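"Antes de hablar de pozos hay que hablar de caminos"

Hortensia Godoy llega a la cita con dos termos de café y una carpeta que no abrirá en toda la mañana. Lleva 19 años asesorando a empresas de servicios petroleros, los últimos cuatro en Trulus, y lo primero que cuenta, mientras busca las tazas, es que en Gulura lo más difícil fue encontrar quién supiera a nombre de quién estaba la servidumbre de paso.

"Llegamos con un permiso del ministerio muy bonito, con todos sus sellos, y el municipio nos dijo que por ese puente no pasaba un camión de más de 20 toneladas", recuerda, y se ríe con ganas. "Tenían razón, además. El puente era suyo y el permiso hablaba del subsuelo."

De aquella negociación, que arrancó en marzo y se alargó mucho más de lo previsto, salió un acuerdo para reforzar el puente y contratar en la zona a casi 200 personas. Ella le da buena parte del mérito a Nicanor Paredes, entonces concejal de obras, con quien discutió tarde tras tarde y con quien todavía se escribe por Navidad.
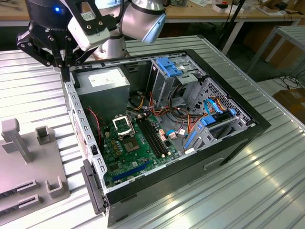
Un brazo robótico con pinza negra sobre la caja abierta de un ordenador de sobremesa.

Le pregunto si los sensores y el análisis de datos han cambiado su oficio, y tarda un poco en contestar - se sirve más café, me ofrece otra galleta. "Han cambiado el de los ingenieros, y me alegro mucho por ellos. Ahora saben desde la oficina si una válvula pierde presión. Pero el vecino que tiene la válvula detrás del corral quiere saber a quién llama de noche, y quiere que le contesten."

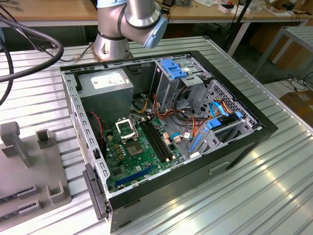

Por eso insistió en que Trulus pusiera un teléfono atendido en el propio pueblo. El primer mes entraron 100 llamadas, muchas sobre el polvo de los camiones y unas cuantas, dice con cariño, para preguntar si quedaban plazas en el turno de mañana. Con los regantes va más despacio. Quieren ver los análisis de agua antes de sentarse a hablar de la segunda fase, y a ella le parece lo natural.

"Yo también los pediría", dice, y me llena la taza sin preguntar. La próxima reunión es el jueves, en el salón del ayuntamiento, y piensa llevar los dos termos.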